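Grarstead Game Fair, quick notes before I lose them

Typed most of this on the bus home, so forgive the mess. Doors at 10, got in by 10:40. Line went round the side of the hall and past the loading dock. Wristband, tote bag, map with the wrong hall numbers on it. Hall B is where you want to be. Small studios, mobile and PC, folding tables, everybody's laptop fan screaming.

First stop Drostetti, a puzzle thing about rolling a marble through a clock tower. Played 7 levels. First few are a breeze, then the pendulums show up and I got stuck for a good while with a kid behind me sighing. Physics feels right. Marble has weight, doesn't skid around like soap. Menus are ugly but the guy at the table said they're placeholder. Out in August on phones, PC later.

Next table over was Budodora, which is the one I came for. Side-on castle knocking, but you build the siege machine yourself from parts before each shot. Beams, ropes, wheels, a bucket. My first one fell over backward and flattened my own archers. Second one threw the bucket and kept the rock. Great fun. Almost 200 parts planned, they had a fraction of that in the demo and it was already plenty to fuss over.

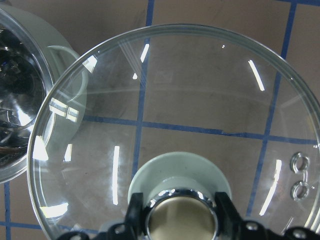 Talked to Ho-yin Wan, who did the collision code for Budodora and looked like he hadn't slept. Asked why the ropes feel so good. He said they threw out 3 versions before this one, and the old ones all jittered whenever two knots touched. Asked about a level editor. "Yes, but not at launch." Wrote that down twice aparently.

Lunch was a pretzel, 5 bucks, dry. Skip it. There's a noodle place across the street and they'll let you back in with the wristband.

Afternoon slower. Wu had a bigger booth with beanbags and a co-op tower stacker, two players, one crane. Me and a stranger got yelled at by each other for ten minutes and then shook hands. Camera swings too much when the tower gets tall, made me a bit queasy. Sound is terrific, every block has its own clunk.

Missed the 3 pm talk on level pacing — room was full, door shut. They said slides would go up on the fair site, not there yet when I looked.

Phone died at 4. Bring a charger, the outlets in Hall B are all taken by exhibiters. Coat check closes before the hall does, so grab your stuff early. Bus 12 stops right out front but the last few were packed, I stood the whole way.

Will put up my Budodora scores once I find the card they wrote them on.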